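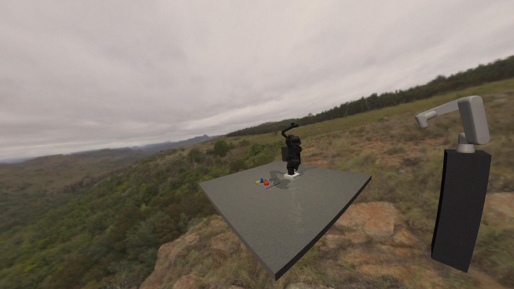 Kullville traffic bulletin, 2020-09-14

Quick one this time, lots going on and the printer deadline moved up on us.

School zone on Buzatu Road first, as that's what most of you wrote in about. The 20 mph limit is back in force. It applies on school days whenever the yellow lights are flashing, both directions, from the feed store down to the creek bridge. Same hours as before the schools closed in March. If the lights are off, normal limit. If the lights are off and there are kids on the sidewalk, please use your head.

The city has the fine for speeding in the zone set at $500 max. Not everyone will get the max, first timers usually won't, but it's on the books and the judge can use it. Warnings only for the first two weeks of term, and those two weeks are over. So no more "I forgot school was open."

Pickup line. Pull all the way forward. Do not stop on the crosswalk to let a kid hop out. Do not leave the car and walk in, the whole line backs up onto Buzatu and then people start going around on the wrong side, which we have had complaints about every single afternoon. There's parking behind the gym if you need to go inside.

Celitz Avenue. Resurfacing between the post office and the railroad crossing starts next week, weather allowing. One lane open, flaggers at each end. Expect a wait in the morning. The detour is signed by way of Mill Street but Mill is narrow and has cars parked down both sides, so if you're driving anything bigger than a pickup stay on Celitz and wait your turn. Work is supposed to take 9 working days. Last time they told us five and it went a month, so plan for whatever you like.

Loose gravel after each section is done. Slow down on it. Windshield chips are between you and your insurance, the city wont pay, we asked.

The radar trailer. Yes it's real, no it doesn't write tickets. It shows your speed and saves the numbers so the police know which streets to sit on. It was on Zikia Lane all of August and caught 18 cars going more than double the posted limit, mostly late evening. Fast cars on Zikia is nothing new, folks out there have been saying it for years, but now there's a printout to wave at the council. It moves to Orchard Street this week. If you want it on your block, call the non-emergency line and ask for the traffic desk. Leave the street name and the time of day when it's worst. Calls without a time of day go to the bottom of the pile.

And please stop racing the thing to see what number you can get. Somebody put a video up. We've all seen it.

Four-way stop at Zikia and Orchard. New signs are up, all four corners, with the orange flags on top so there's no missing them. People are still rolling through from the Orchard side where there never used to be a stop. Two fender benders already. The stop line paint goes down when the road crew gets back from Celitz, so until then stop at the sign and creep up if you can't see past the hedge. The hedge owner has been sent a letter.

Bikes. A lot more of them out since spring, and a lot more young riders who haven't been in traffic before. Give three feet when you pass, more if the kid is wobbling. Riders, get a light on the back. It's getting dark earlier and gray hoodie on gray road is hard to see. The police desk has a box of free clip-on lights, one per houshold, come to the side window and ring the bell.

Traffic court is still being done by phone for minor tickets. Instructions are on the back of the citation, in small print near the bottom. You need the citation number and your license in hand when you call. If you don't call and don't pay it goes to a missed appearance same as it would in person, so don't sit on it.

Deer on the county road past the water tower, dawn and dusk. High beams when nobody's coming.

Next bulletin will have the snow route map, if we get it from public works in time.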